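Plovik tells its customers to stop buying storage

Home organising firm publishes the results of its own workroom trial and says most tidying advice, its own included, does not hold up 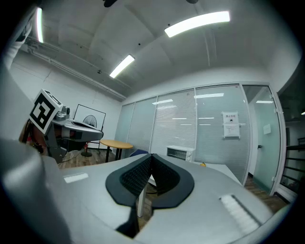
Plovik, the home and workspace organising firm, has today published a short report on how small workrooms are tidied, packed and kept in order. It will not please everyone in the trade. The report finds little support for some of the most common advice given to people who want a clearer room, and it withdraws two pieces of guidance that Plovik itself has been handing out for years.

The report, called The Plain Room, draws on 332 workrooms and spare rooms whose owners agreed to keep a simple diary of what they put away, where they put it, and whether they could find it again. Between them they made 3734 diary entries. Plovik is not claiming this is science. The owners were customers, they knew what the firm did for a living, and some of them gave up on the diary when life got busy. The firm has left the gaps in the published tables so that readers can see where they fall.

The main finding is a dull one. Rooms that stayed tidy had less in them. Owners who began by buying boxes, racks, drawer dividers and labels had, in most cases, the same amount of stuff at the end as at the start, only now it was inside something. Several wrote in their diaries that they had forgotten what was in the boxes. One bought the same roll of parcel tape again and again during the trial and found the earlier rolls, all of them, in a box marked "Useful".

"We sold people that box," said a spokesperson for Plovik. "We probably sold them the label too. It would be a bit rich for us to publish this and pretend the bad advice came from somebody else."

What the report looked at

Plovik grouped the advice it tested under four headings: walls, lighting, floor and packing. Each was picked because it turns up again and again in magazines and on the sort of website that promises a new life by bedtime.

On walls, the usual advice is to "go vertical" and put shelving on every bare surface. Owners who did so were pleased with it for a few weeks. After that the upper shelves filled up with things that were not wanted enough to fetch a step for, and stayed that way. Owners who left at least one wall plain reported less clutter overall. The report is careful here. It may be that tidy people like plain walls, and the wall has nothing to do with it.

On lighting, the firm expected a clear result and did not get one. There is a belief that a softly lit room is a calmer room and so a tidier one. The diaries gave this no backing. Strip lights and other plain ceiling fittings were unpopular with almost everyone who had them, yet the people working under them were more likely to notice a screw on the floor, or a bag left open, and to deal with it. The report suggests keeping an ugly bright light for putting things away and using whatever lamp you like the rest of the time. It does not suggest buying another lamp.

On floors, the old rule held up. If something is left on the floor overnight, more things join it. Plovik says it would have liked to find something newer to say.

Packing gave the firm its most awkward result. Plovik has long told customers to pack by type, so that all the cables go together, then all the tools, then all the paper. Owners who packed by job did better. They put everything needed to hang a picture in one bag, and everything needed to send a parcel in another, even when that meant owning more than one pair of scissors. Plovik has now dropped its advice to pack by type for anything used more often than once a season.

Advice withdrawn

The second piece of guidance to go is the Belano method, which Plovik launched with some noise and which many customers will know from the leaflet. The Belano method asked people to empty a room completely, stand in the doorway, and bring back only what they missed. In the trial, a good number of those who tried it ran out of time with the room still empty and the hallway full. Some were climbing over their own belongings for days. Most then put everything back roughly where it had been, in a worse mood.

The leaflet will no longer be printed. Customers who paid for a Belano session and did not find it useful may ask for their money back until the end of September, and will not be asked to prove anything.

In its place the report sets out a much smaller routine, which takes 10 minutes and covers one surface. Clear the top of a bench, or a windowsill, or the bit of worktop next to the kettle. Put back what was used that week. Put the rest in a bag by the door and decide about it the next day, in daylight if possible. Owners who did this did not end up with beautiful rooms, and the report has no photographs of any transformation. They did keep going with it longer than with anything else Plovik asked them to try.

The spokesperson said the firm had been tempted to give the routine a name. "We had a meeting about it. Someone had already drawn a logo. Then we read the Belano diaries again and left it alone."

Other views

Plovik showed an early draft to two firms with an interest in the subject and has printed their replies in full at the back of the report.

Szabó, which fits out small workshops, disagreed with the section on walls. In its reply it says that a bare wall in a workshop is wasted, that tools belong where a hand can reach them, and that most of the rooms in the trial were spare bedrooms with a desk in, which are a different matter. Plovik accepts the last point. Workshops made up a small part of the group, and the report now says so on its first page.

Zana, a removals and packing business, welcomed the findings on packing by job but doubted the numbers would look the same for a household on the move. Its crews still pack by room, and it has no plans to change. It also asked why the trial had not counted broken items. Plovik had not thought of it.

What happens next

Plovik will go on selling storage. It has, however, removed the starter bundles from its website, and customers who order more than a few boxes at once will now be asked what they intend to put in them. The firm expects to lose some orders over this and has not tried to guess how many.

A follow-up is planned with the same owners, or as many of them as are still willing. It will ask whether the small routine lasted through a winter. The firm's own view is that for a good share of people it won't have, and it intends to publish the answer either way.

The Plain Room is free to read and can be downloaded from the Plovik website without giving an email address. Printed copies are available on request while they last.

Notes to editors

Plovik provides home and workspace organising services and sells a range of boxes, racks and labels. It paid for the trial and the report itself.

Diary entries were made by the owners of the rooms and were not checked by a visit. Quotations from diaries are used with permission.

The replies from Szabó and Zana appear as they were received. Neither firm was paid.

Requests for the full tables, including the incomplete ones, should be sent to the Plovik press office.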